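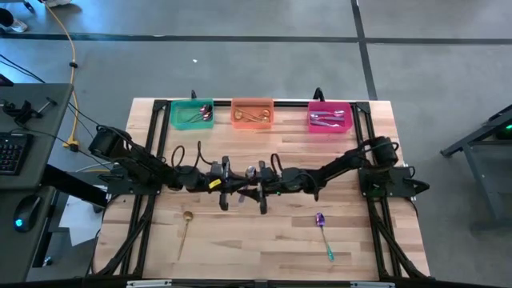
Home | Projects | Workshop | Contact

Spoon Sorting with Two Arms
Witold Wysocka, 5 Jul 2018

The build took 16 evenings in the shared workshop. Both arms bolt to the frame, and each one runs its own program.

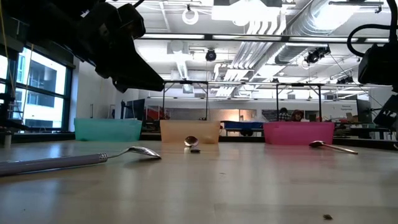

Picking was harder than sorting. Our first grip program assumed every spoon lay flat and was the same size. The large one with the purple handle and the small silver one need different approach heights, so we added a height setting for each. After that, 30 test picks gave 2 drops.

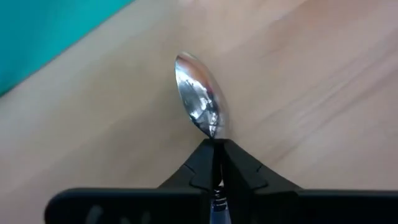
Fig. 3. Spoon held at the neck, bowl up.

Contact | © Kirach Workshop | Back to top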